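# Desk fan next to a monitor: which side, and how far back?

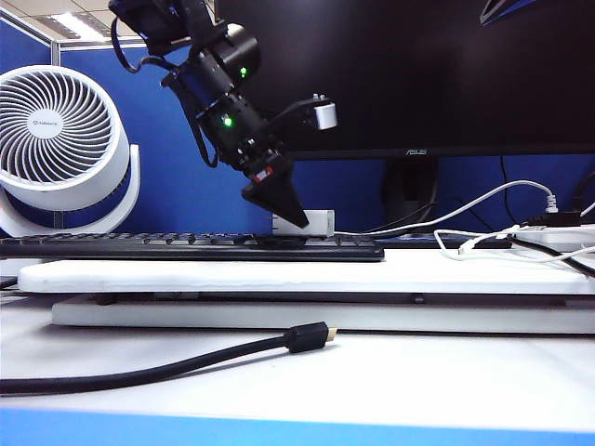 White desk fan on the left, ASUS monitor behind the keyboard, blue cubicle partitions.

**Leonor Loureiro**, 29 Oct 2026

The keyboard sits on a white board on top of a second slab, with a gap between the two. With the fan running I feel a buzz through the keys. Move the fan, or fill the gap?

**Joaquim Rebelo**

Fill the gap first. Two stacked boards touching at a few points will rattle at low frequency. Cut felt strips 12 mm wide and run them along the long edges. Then test at each fan speed with your hands off the keys. If the buzz remains, put a pad under the fan base.

**Mitsuko Tsuchiya**

Same problem at our Karkside office. I moved mine to a shelf and it stopped. Never tried felt.

**Américo Mendes**

Check the grille clips too. A loose one sounds a lot like desk vibration.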